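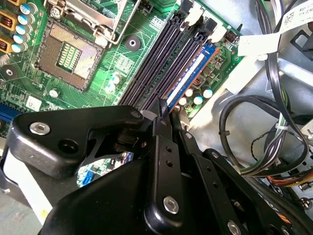
2025-05-12

The Unley shed got its second arm last month and I've had a few people ask me what I think, so I'm putting it down once and then I'm going back to work.

For those who came in late, we pull apart old office desktops. Memory out, processor out, drives out, boards in one cage and steel in another. Budano sends us pallets of them and Fornier buys most of the memory. I've done it for nine years and my thumbs will tell you so.

The pitch was that the arm takes the boring bits. It does memory sticks now, and it's all right at them if the case is lying flat and there isn't a loom of cables flopped over the slots. Guess who lays the case flat and shifts the cables. That used to be two seconds in the middle of a job I was doing anyway. Now it's the job. I prep a case, slide it in, wait, slide it out, and look to see whether the stick came away or the clip is still hanging on to it.

Management put a sheet up in the lunch room saying 2,452 modules since November. Fine. It doesn't say how many of those a person finished off by hand, and when I asked I was told that wasn't being tracked. It also doesn't say that on my best week before all this I did 449 on my own, with time to chat.

I'll be fair. My wrists are better. The younger ones on the bench like learning to set the thing up, and a couple of them have been promised a pay bump for it, which I'll believe when I see the payslip. No one has been let go either. Two people left and weren't replaced, and you can make of that what you like.

What bothers me is the knack of it. You used to learn a board by having your hands in it. You'd spot a bulging capacitor or a bent socket pin and put the thing aside before anyone paid for it. The new starters get a tray and a green light.

There's a meeting with the Lie people on the next contract soon. I've asked for the hand-finished count to be on the agenda. So far the agenda has parking on it.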